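Budgeting for a first pick-and-place cell for packaged snacks

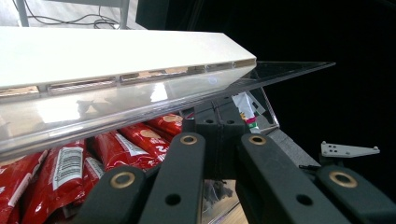 Should a gripper and its spare fingers go on the same budget line as the arm, or be kept separate?

Keep them separate. The arm is a capital purchase you make once, and fingers are a wearing part you will reorder, so mixing them hides the running cost.

Posted by Marcela Rusnák, 3rd June

I do purchasing for a small vending supply business. We fill orders of wrapped snacks and the owner wants one robot cell to take over part of the picking. I have a quote from Hestik for an arm, stand, controller and one two-finger gripper. The gripper itself is listed at 2934 and a set of replacement fingers at 100. There is nothing on the quote for cameras, guarding, installation or training. My approval limit means I can only go to the owner once for this, and I don't want to come back in the fall asking for the parts I forgot. What else should be in the request, and how many finger sets would you order up front? We handle shiny wrappers in several sizes, stacked on their sides in trays.

Zane Lill

Ask Hestik for a second quote that covers everything needed to run a shift, and have them mark each line as included, optional or yours to supply. The usual gaps are:

Mounting plate between arm and gripper
Cables and cable management along the arm
Vision camera, lens and lighting
Guarding or a safety scanner, plus the risk assessment
Electrical work on your side
Programming time after the first product is running
Freight and unloading

Glossy wrappers matter for the vision line. Reflections cause missed picks with some cameras, so send them a case of your real product and ask for a test before you sign. We sent 200 packs to our supplier in May and they came back with a different light than the one first quoted. It was a small change in price, but it would have been a change order if we had already bought.

For fingers, I would order 2 spare sets with the machine. One goes on the shelf and one goes to whoever does your maintenance, so they can practice the swap. Check that the bushings at the joints are sold on their own. On our gripper those wear before the fingers do, and buying a whole set to replace a bushing gets expensive.

Also get the lead time for spares in writing. A cheap part with an eight-week wait is a reason to stock more of it.

Peadar Horgan

Rent first if you can. We rented a Skatach cell for three months and found out our trays were the problem. Bought new trays, then bought the robot.

Svatopluk Halás

Agree with Zane on the list. I would add a training line for two people, in case one leaves, and a service contract from the second year on. Get the contract price now while they still want the sale. If the owner only looks at the total, put the yearly costs on a separate page with finger sets, bushings, service and software fees. Ours had a software fee that was free for the first year and was not on the front page of the quote.

I can't say anything about Hestik prices, we use Mumura.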